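Skodport Open Day

The Skodport Open Day is a yearly visitors' day at the Skodport workshops, where the people who build and train robots let the rest of us in to watch. I've been to 4 of them now and I keep this entry up to date myself, so if it sounds like somebody talking, well, it is. Corrections are welcome (Kaj Hallgrímsson has already sent me several).

Background

The day grew out of a lunch-hour demonstration that Rosaura Nina used to run for new staff at Ratano, the firm that rents most of the ground floor. Friends started turning up, then their kids, and in the end she asked the building for a proper date. The name was going to be Ratano Day, but Femon had the upstairs rooms by then and wanted in, so everybody settled on the name of the place.

The first edition had no signs at all and I spent a good part of it in a stairwell. Things are much better run now! The spring 2023 edition was held on April 24, 2023, and 212 visitors signed the book at the door, up from 138 the year before.

How a visit goes

You sign in, you get a sticker, and you join a group for a walk that takes up to 40 minutes. Yeison Paucar led mine. He's a fast walker and a slow explainer, a good mix if you ask me, and he's happy to stop when someone wants to know what a gripper can't pick up (a wet sponge, apparently, gives them grief).

Femon's part upstairs is mostly screens and talk. The ground floor is where people linger – the arms are down there, and you can stand near the benches while the operators work. Children tend to ask how strong the arms are. Grown-ups tend to ask what they cost, and Yeison tends to look at the ceiling.

The can table

The tray-and-cans job is the one I always go back to. Cans go into a long narrow tray, two columns of them, with one arm working from each side of the table. It sounds dull and I could watch it all afternoon. The arms come in from opposite edges and have to share the space over the middle, so a lot of the skill is in keeping one out of the other's way. Yurani Huamán, who sets up the bench, told me she likes cans for visitors because everyone already knows how a can ought to stand.
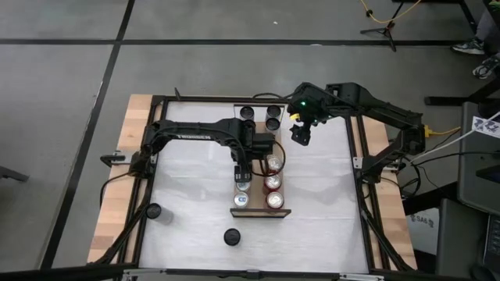
Vol. 4, p. 138

Both arms are over the work surface at this point, the left one with its gripper down toward the cans and the right one with empty fingers beside the tray. Two black-topped cans are still standing outside it. The left arm has TROSSEN written along it, upside down from where I'd be reading.

Name and related events

Older handbills call it the Lumbantobing Visit, after the hall where the talks are held. Rigoberto Sánchez still uses that name when he opens the afternoon session, and a few of the regulars do too. The hall itself is across the yard and has the only decent coffee.

See also: Ratano; Femon; Lumbantobing hall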